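We use cookies to improve your visit. By continuing you accept our cookie policy.

Movham tenants get new rules for walls and phones

June - by Yen-ting Kwan

Tenants in the old mill buildings of Movham will be allowed to put up their own wallpaper from this summer, and they will no longer need to send a paper letter for each small repair. The housing company Wallton announced both changes at a meeting in the Gotby hall, which started at 7 p.m. and went on longer than planned.

The new rules cover 644 apartments in three streets near the river. Until now, tenants were asked to keep all walls white. Those who used another color or paper had to pay for the work of bringing the wall back when they moved out. Under the new rules, a tenant may choose any paper for the living room and the bedrooms. Kitchens and bathrooms are not included, and the stairways stay as they are.

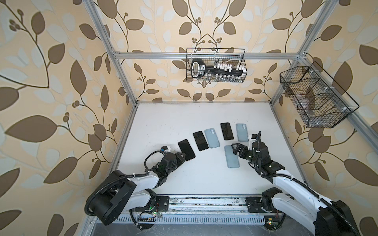
Wallpaper with large brown and pale leaves on curving vines.

Madhu Kashyap, who speaks for the tenants' group, said that people have been asking for this for a long time. "Many of us live here for ten years or more," she said. "It is strange to live so long in a place and not be able to choose what you look at in the morning."

Her group collected 1586 signatures last winter, also from people in nearby streets who rent from other owners. Wallton did not agree to everything in the letter. The group wanted the company to pay a part of the cost, and this was refused. Instead, each household can borrow a pasting table and tools from the office on Marti Street for one weekend, against a deposit of 300 crowns. The deposit is given back when the tools are returned clean.

There is one condition which caused some discussion in the hall. Old paper must be taken off before new paper goes up, also when the old paper is from a former tenant. Wallton says that in some of the apartments there are several layers, and that the lower ones do not hold well to the plaster. A man in the second row asked who has to pay if the plaster comes down together with the paper. The answer was that the company pays, but only if the damage is reported before the new paper is put up.

Reports of damage, and all other requests for repair, can from now on be sent by phone.
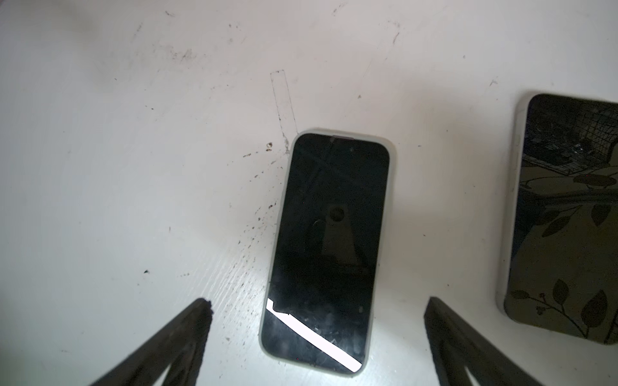

The tenant writes a short message with the apartment number and what is wrong, and gets an answer within 15 working days. Urgent matters such as water leaks still go to the emergency number, which is printed on the notice by the front door of each building. Tenants who prefer paper can continue to leave a letter at the office - this was added after several older residents asked for it.

The rents are not affected by the changes. Kashyap said her group will now turn to the question of the bicycle rooms, where the locks have been broken since last fall.

Get Movham news in your inbox. Sign up for our newsletter.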